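Section 4. Bringing a Two-Arm Bench Station into Daily Use

This section is for shift leads and bench staff at Gimgate sites where a Kobzar station takes over small-item handling. Complete Section 3 (Mounting and Power) first. Allow 14 working days between the first supervised run and the first full shift.

4.1 Before the station is switched on

1. Post the new duty roster at the bench. It must show which tasks pass to the station and which remain with staff.
2. Meet with everyone who now works at the bench. Explain that handling duties become tending duties: laying out items, watching transfers, clearing faults and recording them.
3. Enter each trained operator in the station log. Untrained staff may observe but may not use the control panel.

Note: A change in duties does not change pay grade or break times. Questions go to the site office on extension 341.

4.2 Starting a supervised run

1. Confirm that the tabletop is clean and that only the items for the current job are on it.
2. Check that the cables along both arms are tied back and move freely at the elbows.
3. Select the Prokodlow job list and choose the slow setting.
4. Stand clear of the front beam and press Start.
5. Watch the first three transfers in full. Press Pause if an item tilts or slips.

CAUTION: Keep hands away from the grippers while the arms are under power, even when they are still. Use Stop – never Pause – before reaching over the table.

4.3 Transfers between arms

During a transfer, both grippers meet at one item. Most early faults are expected at this step, and the tending operator should give it full attention. Other items may stay on the table if they are clear of both arms' paths.

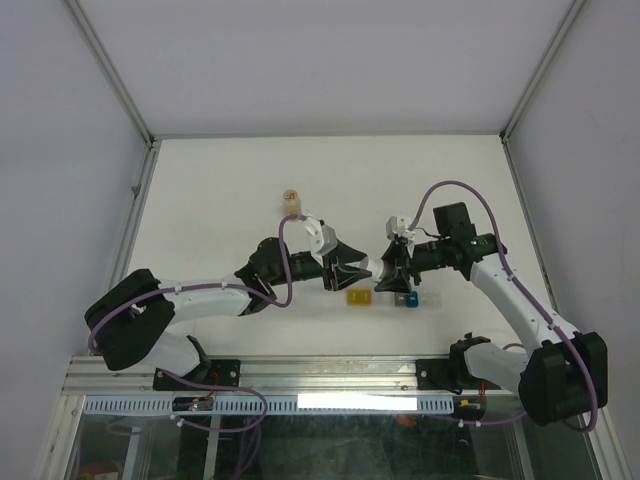 Yiran Jia

1. Look at the item between the grippers. The fingers of the receiving arm should close on it before the other arm lets go.
2. If both arms hold the item for longer than the set time, the station stops by itself and shows code 3776. Press Stop, remove the item by hand and return it to the start position.
3. Record the code, the item and the time in the log. Do not record the operator as the cause of a fault.

Note: Bivside support reads the logs each month. Suggestions from bench staff may be written in the same log and will receive a reply.

4.4 End of shift

1. Press Stop and wait for the panel light to go out.
2. Clear the table and return all items to their trays.
3. Tell the incoming operator about any open faults, then sign the log together.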